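Robot club, suitcase week

9/15/18

Quick one tonight, I have a pile of grading and the dishwasher is making the noise again.

So the club is back up and running. Same room at Zalside, same bad chairs, new kids mixed in with the old ones. Our project for the fall is luggage. Geetha Krishnan's idea, she wanted something big and slippery that the arms can't just pinch and lift like the foam blocks from June. Two arms, one hard-shell suitcase, and the kids drive. Goal is to turn the case and move it over without it skating off into a wall. Sounds easy. Is not easy.

Wheels are the thing everybody argues about. Getachew wants to grab by the wheels, they're the only part with a shape you can get fingers on. Prapai says never trust anything that swivels. I'm with Prapai but I keep my mouth shut, its their project.

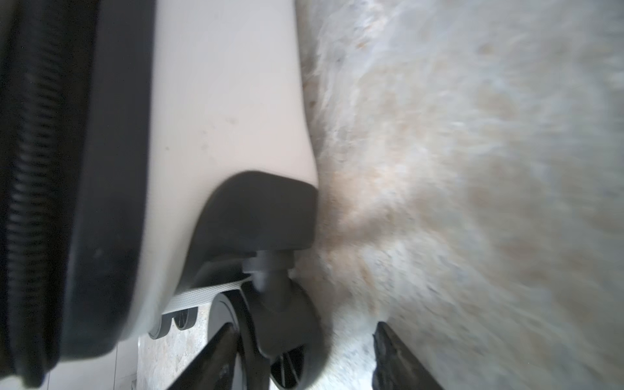

Do the kids need to know how to code before they join?

Most of them don't when they start, they pick it up from the older ones in the first few weeks and spend plenty of time on screws and cables too.

Anyway. Sepehr wrote up a plan on the whiteboard, 12 steps, and Geetha crossed out most of it. What's left: left arm works the wheel end, right arm holds the near corner, then both go slow. The word SLOW is underlined on the board. Twice. Fidelina Guzmán is keeping the log this year and her handwriting is a gift after last year's, I could cry.

Cable management is still a sore spot. We tape, we clip, we reroute, and then somebody swings an elbow joint wide and we're back to loops. Need to order more clips — and spare fuses, and the long hex key that walked off. If you have it, no questions asked, put it in my mailbox. 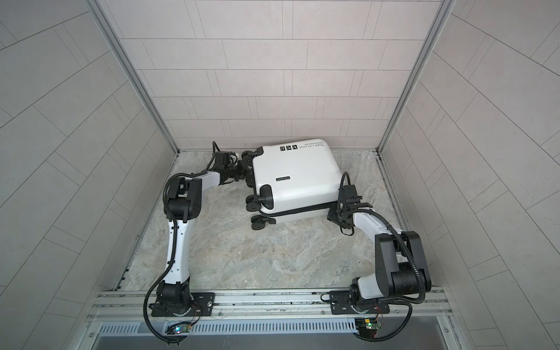

Next thing is getting two drivers to talk to each other. One kid per arm, and they go quiet when they concentrate, so then you get a tug of war. Prapai wants call-outs like a rowing crew. Getachew thinks one person should drive both, which I think is nuts but he's welcome to try it.

The Brundside meet is coming and we have 4 drivers signed up so far. Permission slips to me please, teh blue ones, not the old white ones. Parents, we still need a ride for the second group.

Ok, grading.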